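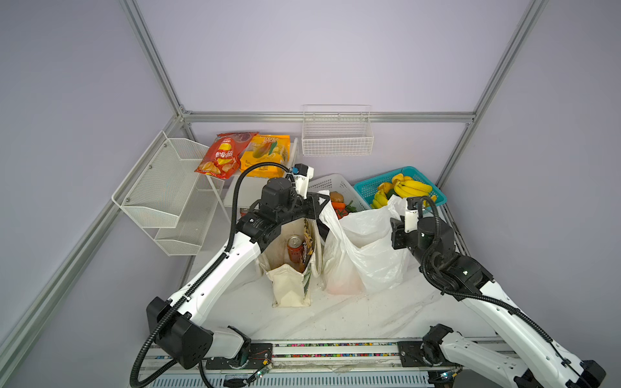

Slide 4: Two bags, one counter

Let this one sit a second. People will start judging the groceries. Let them.

Point to the canvas tote first. Can standing up, snack packet against the side. The tote stays open without help, and it has a stain or two on the front, as any tote does once it's out of the closet.

Then the plastic bag next door. Say: "We all own 200 of these, and they all live inside one of the others." Wait for the laugh. If there's no laugh, move on quickly.

Main point: cans go in first and chips go in last. Everybody knows this. Leen Rizk watched 24 shoppers pack at our Brabec workshop in November, and 9 of them put the chips at the bottom. One was me.

Fruit. Bananas get their own basket at home and no respect at all in the bag. Ask who has carried tomatoes under a melon. (Mohandas will raise his hand. Don't call on him, it's a long story.)

Slide 5: The bag that won't hold still

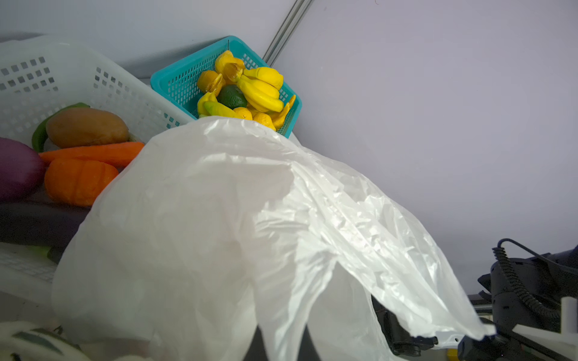
Thin plastic has no shape of its own, so you end up packing with one hand and holding a handle with the other. Fold the rim outward before you start — two turns is plenty — and put something heavy in right away.

Demo here if the table is free. Kibet has the bags. Skip the eggs this time.

Next: freezer stuff, and Dagmar's feelings about it.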